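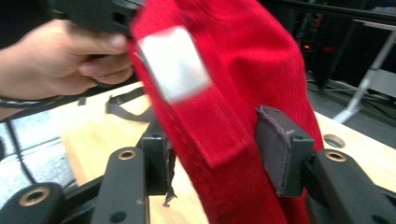 Progress report to the Dretar small grants program
10 May 2024

Hi all, and thanks again for the second payment, which landed in February and went straight into paying for server time. It's been a busy stretch, so I'll start with the good stuff. Ulerov, our little open-source wallet for community currencies, now runs on the public test network! People can make a wallet, back it up, send coins to a friend and get them back, all from a pretty old phone.

We ran the pilot in Stunetley with 30 people. 29 of them finished the whole backup and restore exercise (the last one moved away before we got to it). I was nervous about that part, seed words being the thing most folks hate about crypto, and I'd say we still have work to do on how the screen explains them.

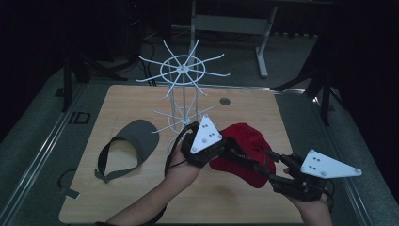
Can pilot users lose real money if the wallet breaks?
At this stage all the coins are test coins with no cash value, and we won't switch to the main network until the outside review is done.

Fees were the sore spot. When the network got busy, a payment could sit there waiting, and people kept tapping Send again. I've added a plain "still waiting" message and locked the button, and the double sends have stopped in my own testing. I'd like to see it with a real crowd before I brag.
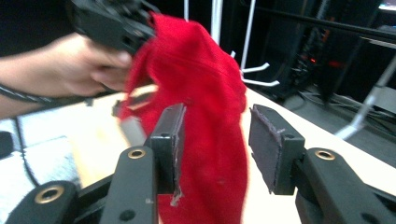

BUDGET AND SPENDING

We're 2 weeks behind on the code review and right on track with money. The reviewer's deposit is paid. Hosting came in cheaper than planned after I moved our node over to Annamalai, the shared server (slow to set up, lovely ever since), and I'd like to put the savings toward translating the help pages, if that's okay with you.

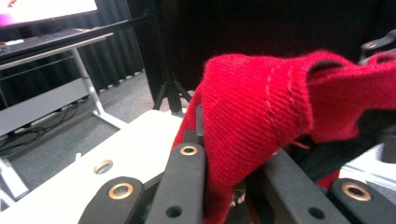

What's next

The review comes first, then fixes, then a bigger pilot with 100 people. I also want to rewrite the restore screen from scratch, and I'll send you the draft wording before it goes in. Could you let me know about the translation money before I book anyone?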